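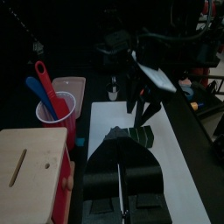
Toy swap shelf in Drernham gets a bigger home

2021-07-29

If you've been down Raltine Street lately you may have noticed paper over the windows of the old shoe repair place. I've been dying to know what was going in there, and now I do! The Drernham toy swap is moving in, and it opens to everybody this Saturday morning.

For anyone who missed it the first time, the swap started as a single bookcase in the hallway of the Ellar Branch Library. You brought in a toy your kids had outgrown, you took one home, and that was the whole deal. I used it a lot when my youngest was two (we went through a shape sorter phase, then a very long stacking cup phase), and I still have a bag of stuff in the trunk that I keep meaning to drop off. By last spring the bookcase was so full that things were sliding off the top every time somebody opened the front door, and the library very nicely asked whether it could have its hallway back.

The new room is a lot bigger, 274 square feet, with shelves on three walls and a long low table under the window where kids can try things out before they pick. I got to poke my head in on Tuesday while the sorting was going on. There were crates everywhere, and I spent way too long with a box of wooden puzzles looking for a duck that belonged in the one with the pond. Never did find it. If you have a spare wooden duck, you know where to bring it.

The biggest section by far is for toddlers and preschoolers, so wooden toys, play kitchen things, pegboards, blocks, anything with a slot to drop something through. Puzzles and board games go along the back wall. Craft supplies get their own corner this time, which I'm really happy about, because at the library they always ended up mixed in with the doll clothes. Half-used packs of felt or foam are fine as long as they're clean and in a bag.

The rules have changed a little. You can bring up to five items per visit and take home the same number. If you have nothing to trade you can still take two, no questions asked. Everything has to be wiped down before it comes in, and anything with batteries needs to be in working order, with the batteries in so it can be tested at the desk. Stuffed animals are out for now, sorry. There were just too many of them, and they take up a ton of space. Car seats and cribs aren't accepted either.

One new thing is the loan box. Filali Hardware, two doors down, paid for 60 lidded tubs, and each one will be packed with a mix of toys for a certain age. You sign a tub out for three weeks, then bring it back with everything in it. I think this is going to be a hit with grandparents! My mother-in-law has already asked me to put her name down for one before the cousins visit in September. There's a list inside the lid of every tub, so you can check the pieces before you return it, and if something goes missing you just write it on the card. There are no fines.

Opening day runs from 9 to 1, and the first 90 minutes are for drop-offs only, so if you're coming to browse, 10:30 is the time to show up. After this weekend the regular hours will be Wednesday afternoons from 3 to 6 and Saturday mornings from 9 to noon. There's parking behind the building, but the lot is tiny and shared with the dentist, so I'd walk if you can. Strollers can come in through the side door, where there's a ramp.

They already have roughly 100 families signed up from the library days, and those cards still work. New cards are free and take a minute to fill out at the desk. They could also use sturdy bins with lids, gallon zip bags and a step stool, if you have any of those sitting around in the garage. You can leave them at the side door during open hours.

I'll be there Saturday with my trunk bag, finally.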